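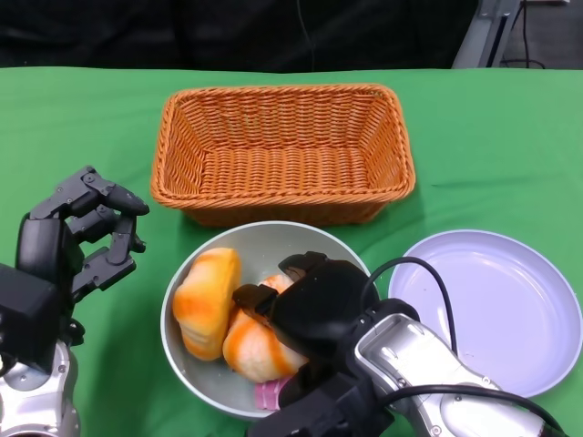

Minutes of the Nestgate supper club, February 2021

The first matter was the bread table, which took up a good part of the evening, as it tends to. Members talked over how the rolls ought to be put out for the spring suppers and whether the way we have always done it still suits us. It was felt by most that the green cloth is cheerful and should stay, and that the woven basket with the rope-like rim looks very handsome at the back of the table, though it does seem a shame to leave it empty while the rolls sit in the gray bowl in front. After a friendly back and forth it was agreed that the basket will hold the bread from now on, lined with a clean napkin, and that the bowl will be kept for butter portions.

Plates came next. One member likes the lavender ones very much and would be sorry to see them put away, and another wondered if they were a little wide for a single roll. We agreed to use them for the March supper and see how people get on.

The baker in Cisville has sent a new price list, and we can have 168 rolls for each supper if we order a week ahead. There was a long and pleasant discussion of seeded against plain, which ended with an order for mostly plain and a couple of trays of seeded. Rolls will be collected on the morning of the supper and kept covered in the pantry until the tables are laid.

Napkins: we have 441 left from last year in the hall cupboard, so no more will be bought this season. The box is on the top shelf, behind the tea urn — please bring the step stool and mind the loose hinge.

Spending on tableware was set at 101 dollars for the season, to cover two more baskets in the same sort of weave if they can be found, and a pair of tongs for each table.

It was asked whether the cloths might be ironed before they go on the tables. Two members kindly offered to take them home, and were warmly thanked.

The next meeting will be held after the March supper, in the usual room, with soup.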